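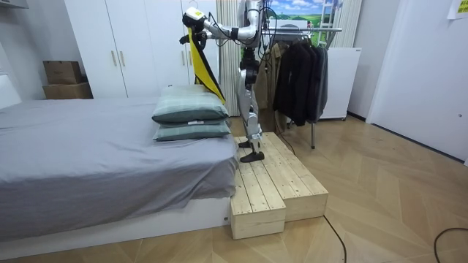
Small bedroom, one year later

Blog > House > Bedroom

Posted Apr 14, 2021

When I moved to Skudevstead I took the apartment for its kitchen and hardly looked at the bedroom. It is a small room with one window, one outlet in a useful place and a radiator where the dresser should go. I slept badly in it for the first few months and blamed the new job, the street and the coffee. I have now had a year to work on the room and I sleep well most nights, so I am writing down what I changed, what it cost where I remember, and what I would skip.

This is a long post. If you only want the list of things that helped, read the parts on the mattress and the light and leave the rest.

The bed

My old bed was a tall one with drawers underneath. I liked the drawers. The trouble was that in this room they could only open halfway before they hit the radiator, so I kept things in them that I never took out again. When I emptied them I found two sets of curtains from the last place and a tent.

I sold the tall bed and went low. A low bed makes a small room feel less full, because you can see more wall. It is harder to get out of in the morning and much harder to make, and you have to bend a long way to tuck the sheet in. If you have a bad back I would not do it. You also lose the storage, so whatever was under there needs a new home before the new bed comes. I did this in the wrong order and lived with piles in the hallway for most of a month.

There is a pale wooden step at the foot now. It takes the blanket at night and me when I put my socks on. Before that I used a kitchen chair, which had to be carried back and forth every day.

The mattress

I spent the most time on this and I am still not sure I did it right. The shops here are not much help. Finus, out by the ring road, has the most on the floor, and the man there let me lie on things for as long as I wanted, but lying on a mattress in a coat under store lighting tells you very little. Everything feels good for five minutes when you have been walking around all day.

The one he wanted me to buy was $2,000. I lay on it twice. It was very nice, and I could not tell you how it was different from the one next to it. I went home and thought about it for a week and then bought a Jillent for $300, mainly because I could send it back.

It came rolled up in a box. The box was heavier than I was ready for and I got it up the stairs by turning it end over end. It smelled for several days. I slept on the couch for the first two nights with the bedroom window open and the door shut.

The Jillent is firm. For the first couple of weeks I woke up with sore shoulders and was ready to return it, and then the soreness went away. I don't know if the mattress got softer or I got used to it. I sleep on my side. A friend who sleeps on her back tried it when she was visiting and liked it from the first night. After a year there is a slight dip where I lie, and I turn the mattress end to end when I remember, usually when I change the sheets at the start of a season.

If I were doing it again I would buy the same sort of thing at the same sort of price. I would not buy it in winter, when leaving a window open for days is a problem.

Sheets and pillows

I had a lot of sheets and liked none of them. Some were too big for the new mattress and came loose at the corners, and some were the shiny kind that slide. I gave away all but two sets and bought one more, plain cotton. Three sets is plenty for one bed. One is on, one is in the wash and one is in the closet.

I wash them every week on Sunday. In the last place I did it when I thought of it. It does make a difference to how the bed feels to get into, and having a fixed day means I don't have to think about it. The laundry room in my building is in the basement and there is a sign-up sheet, and Sunday early is nearly always free.

Pillows I got wrong several times. I had read that side sleepers need a thick one, so I bought a thick one and got a stiff neck. Then I bought a shaped foam one with a hollow in the middle and hated it. I now use two ordinary soft pillows and move them around in the night without waking up much. The foam one is on the couch, where it works fine behind your back.

One tip for the summer: put the pillowcases on inside out if they have seams or buttons that bother you. It looks a little odd and it feels better.

Light

The street lamp is level with my window. I didn't think it bothered me until I stayed a weekend at my sister's place in the country and slept nine hours both nights. When I came home I hung a dark blanket over the curtain rod as a test and it was clear by the second morning that this was a big part of the problem.

I looked at blackout curtains, blackout blinds and the sort of film you stick on the glass. The film is permanent enough that my landlord said no. The blinds have to be cut to size, and light comes in down both sides anyway. I went with curtains. The window is 162 cm high with the frame and the ready-made lengths were all wrong, so I bought long ones and took them up by hand. It was an evening and a half of sewing and the hem is not straight. It faces the street side, so I don't see it.

The part that made the most difference was the top. Light was coming over the rod and across the ceiling. I moved the rod up by a hand's width and that fixed nearly all of it. Moving the rod was free apart from some filler for the old holes.

Inside the room I took out the bright bulb and put in a dim warm one. There is a small lamp by the bed for reading. I don't use the ceiling light at all after dinner.

Heat

The radiator has two settings, off and too hot. I tried turning it down a bit every evening and never found a spot that lasted. What I do now is turn it off completely at dinner and shut the bedroom door, and by the time I go to bed the room has cooled. On very cold nights I add the blanket from the foot of the bed. I bought that blanket at the church sale here in Skudevstead and it is the best thing in the room.

I know people who swear by a cold bedroom and I thought it was nonsense. I was wrong about that. I do wear socks.

Noise

I haven't solved this. Yimyam, the noodle place downstairs, closes at ten and then takes out the bottles, and on Fridays this goes on for a while. I have tried foam earplugs, which fall out, and wax ones, which stay in but make me hear my own pulse. A fan helps in summer. In winter I don't want a fan on.

I asked Yimyam once if the bottles could wait until morning. They were nice about it and they said the truck comes at six, so either way somebody hears them. I would rather have them at ten. The noodles are good and I eat there too often to complain again.

The phone

I moved the charger to the kitchen. This was the hardest change and I went back on it at least four times. The reason I kept giving myself was the alarm, so I bought a plain alarm clock with a dial, and then the ticking kept me awake and I had to take it back and get a digital one. The numbers glow green. I turn it to face the wall.

I read more now. I keep one book by the bed and try not to let it turn into a stack. I get through 200 pages in a good week and hardly any in a bad one, and I tend to pick things I have already read, so it doesn't matter if I drop off in the middle of a chapter.

What I would skip

The lavender spray. The weighted blanket, which I borrowed for a week and found too hot. The under-bed boxes I bought before measuring under the bed. The expensive detergent. Any app that gives you a score in the morning, because I would wake up feeling fine and then look at the score and feel tired.

What is left to do

The wall behind the headboard needs paint. There is a mark from the old bed and I have been looking at it for a year. I would like a hook on the back of the door for tomorrow's clothes, but the door is hollow and I need to find out which kind of anchor holds in that. The closet is a subject of its own and I will get to it when I have emptied it.

If you have found earplugs that stay in for a side sleeper, please leave a comment and tell me which ones.

Recent posts
Taking up curtains by hand
What I keep in the hallway closet
Soup for a week from one pot
Bus or bike to the ring road
Why I stopped buying bread

Contact | Copyright 2021 | Back to top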